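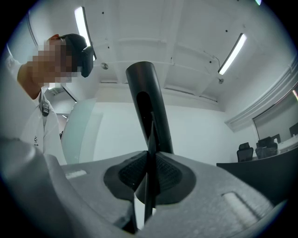

White collar and headset, office floor.

Telness Housing Office: the summer repair request schedule takes effect in May. Tenants in all 547 units should read this thread before submitting a request.

1/ Requests received by 10 a.m. will be assigned the same day. Later requests move to the next morning — emergencies excepted.

2/ Leaks, gas odors and loss of power are emergencies. Please call the desk and do not use the online form.

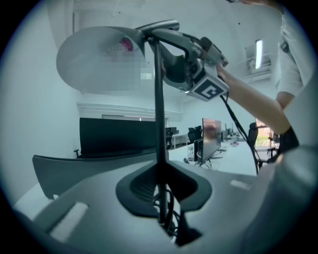
Udano Court Tenants: Does the 10 a.m. cutoff apply to requests left in the lobby drop box?

3/ Yes. The box is emptied at 10 a.m. Please write your unit number on the slip.

4/ Building 19 will keep its current schedule until the Aidoo boiler work is finished.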